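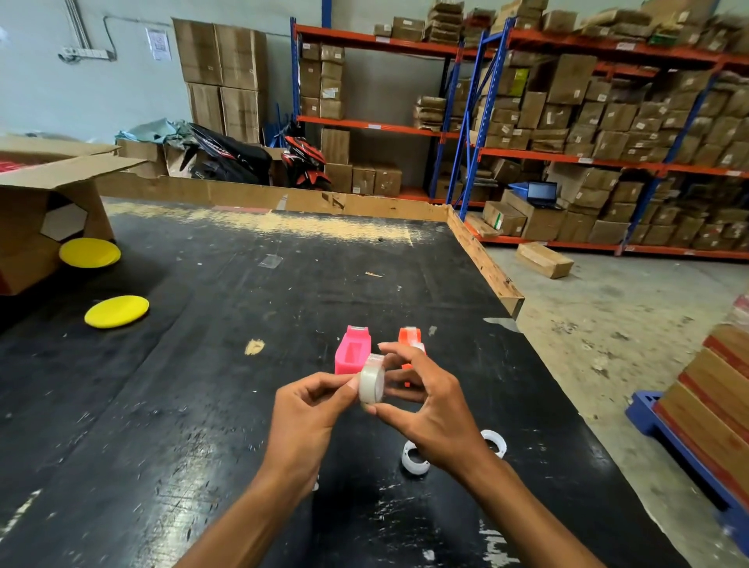 Skulano wrote on April 24, 2020:

> We have gone through the bench procedure that was circulated to
> the list and have two questions on the hand dispensers. First, are
> packers expected to keep the empty cores, or may they go out with
> the general waste? Second, our own benches have one dispenser each.
> We would like to know whether Witlow regards a second one as
> necessary or merely as convenient.
>
> We should also be grateful for a ruling on the small rolls, as our
> packers find that the end of the tape is lost whenever a roll is
> taken out and put back.

Dear list members,

The packing office at Witlow thanks Skulano for its message and replies as follows.

Empty cores are to be kept at the bench until the end of the shift and then placed in the tray under the stock shelf. The Limsakul order form asks for the number of cores returned, and the January stock check could not be closed on time when the figure from two of the benches was missing. At that check the store held 2530 small rolls of clear tape against 600 returned cores, and the difference took 11 working days to settle. A core may be left on the bench top while work is in progress, provided that it lies flat and away from the carton being closed.

On the second question, two dispensers are regarded as necessary at any bench that closes more than 200 cartons in a shift. They should differ in colour. The pink and the orange bodies are both held in stock and take the same roll.

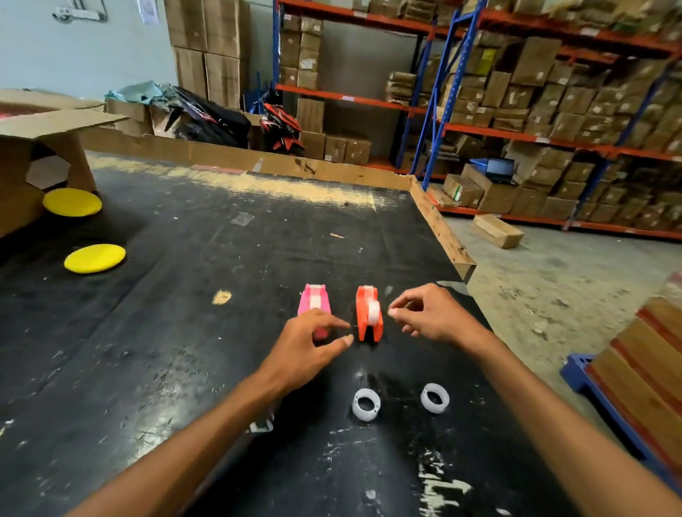

Benches below that figure may continue with one dispenser, and no request need be made to this office.

As regards the small rolls, the following wording will replace paragraph 4 of the bench procedure:

4. Changing a roll. The dispenser is to be stood on the bench top before the old core is taken out. The new roll is held upright, the free end is found and a short length is lifted before the roll is put in. The end is then brought over to the cutting edge and pressed down on it. Any scrap torn off in doing so is to be put in the bin and must not be stuck to the bench.

Members will recall that the last sentence was in the earlier procedure and was left out by mistake. Several bench tops now carry strips and pieces of old tape, and it has been agreed with Brirau that these will be scraped before any new covering is laid. Sawdust should be brushed off towards the far side and collected there, as tape that has picked up dust will not hold on a carton flap.
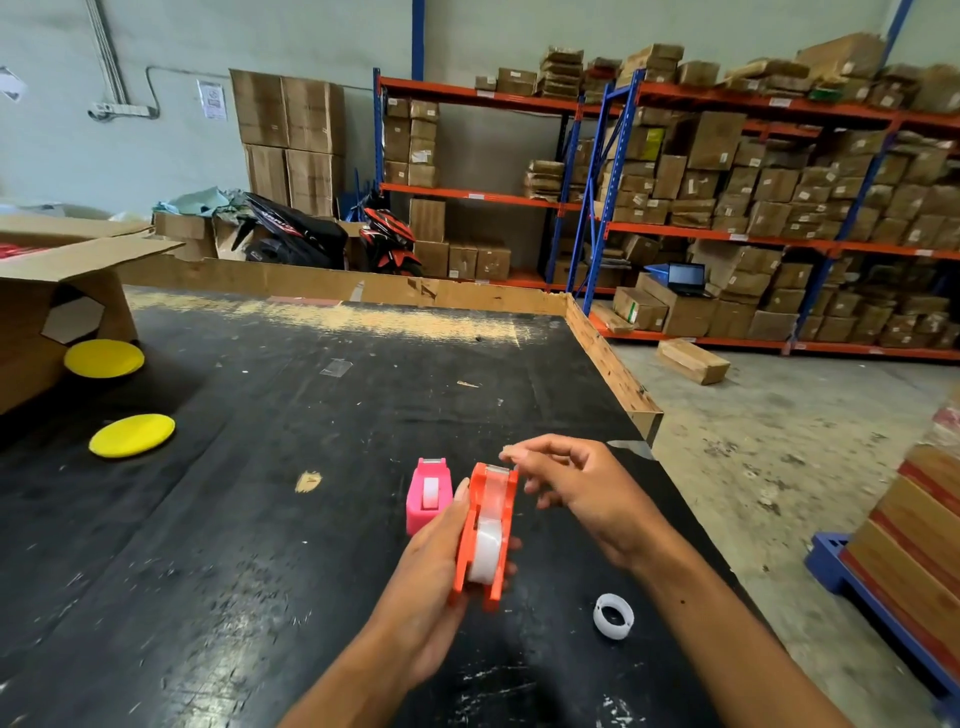
Sites that use a different pattern of dispenser should write to this office before the new paragraph takes effect, stating the width of roll in use and whether the cutter can be replaced separately. Replies may be sent to the list.

Packing Office
Witlow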